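The Year Rakiya Afolabi Kept Her Evenings

15/10/2018

Rakiya Afolabi started her blog in a rented room with one window and a plastic chair. She wrote the first post on her phone, standing up, while rice was cooking. It was four paragraphs long and it was mostly a complaint about her landlord's generator.

She is still writing. Last July she decided to post every evening for a month, after almost a year of posting nothing. She told two people about the plan. One was her cousin Morenike Bassey, who laughed and bet her a plate of goat meat that she would stop in the first week.

"I wanted the goat meat," Afolabi says. "That got me through the first six days. After that I had to find other reasons."

The posts were small. One was about a bus driver who sang the same hymn from Oyelaran to the last stop. Another was about a pair of shoes she had returned to the shop twice. On day 11 she wrote about her father's handwriting, and that was the first one strangers answered. By the end of the month the post had been read 2,092 times, more than everything else she had written put together.

Onyekachi Wike was one of the strangers. He keeps a diary himself, on paper, and has done so for 22 years. He wrote to tell her that his own father had signed school reports in green ink. They have been writing to each other since, mostly about parents and sometimes about football.

The daily schedule was harder than she had expected. She works at a payroll office and gets home after seven. On some evenings she ate first and fell asleep. She missed four days in all, and she did not make them up later.

"I used to think a missed day had to be explained," she says. "I would write a whole post saying sorry. Then I read a few of those again and they were the worst things on the page."

She has rules now. She writes for 25 minutes and stops when the timer goes. She does not check the numbers before breakfast. Posts about her family go to Bassey first, who has asked for changes only once – a line about a wedding cake.

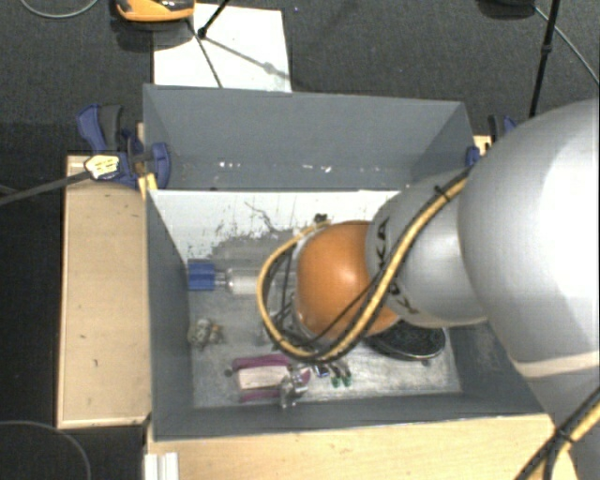

The goat meat was paid for in August, at a place near the market with a broken fan. Bassey brought her neighbor Salamatu Babalola, who had been reading the blog without knowing who wrote it. Babalola wanted to know what had happened with the shoes. The shop had given a refund in the end, and Afolabi had forgotten to say so.

She added a line to the old post that night.

These days she publishes two or three times a week. Some readers have asked for a book, and she has put 21 of the July pieces in a folder to see how they sit together. She has changed the order several times. The hymn post keeps moving to the front and then back to the middle.

Her landlord has bought a newer generator. It is quieter – a little – and she is thinking of writing about that next.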